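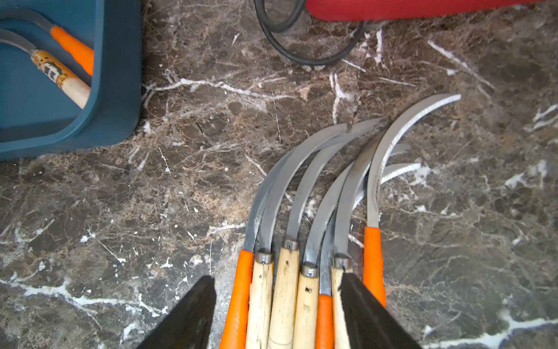

Sickles on the marble, orange handles and wooden ones together.

November, after tea

Spent most of the day on the tools. The reed and long grass are done for the year and I wanted the hand sickles looked at and put away before the frosts, which I did not manage last year.

I had them out on the marble, as it wipes down easily and the light is better there than in the shed. Seven altogether. The orange plastic handles need nothing but a wash. The wooden ones want more care. One has gone rough and splintery along the edge and would take the skin off anyone using it without gloves. I shall rub it down tomorrow and give it two coats of linseed oil. If it is no better I will ask Refugio Maldonado for one of the ash handles he turned in the spring.

The ferrules all felt tight when I tried them by hand. I had thought one was working loose in September but I must have been thinking of the old billhook.

There are small dark spots at some of the points, wear or rust, I could not say which without going at them with wire wool. I left that for the morning. The serrated ones I will not touch with the stone. I ruined a good one that way years ago and Father never let it drop.

Rang Contreras before dinner about a new sharpening stone. They have the Divel in two grades and want 65 for the fine one, which seems a lot. The man said the coarse would do for grass blades. I said I would think about it. I have still got half a tin of Prekska grease, so no need to buy more of that.

Wrote up the shed book while I was at it. Tool repairs stand at 185 for the year, most of it the mower. Must remember to put the Stesness receipt in with the others, it is still in my coat.

Soup and the end of the loaf for dinner. Rain from two o'clock, heavy by four, and the gutter over the back door is dripping again – the same joint as before.

To do tomorrow: sandpaper, oil, old towels for wrapping the blades. Find the hooks for the shed wall. Bed at 10.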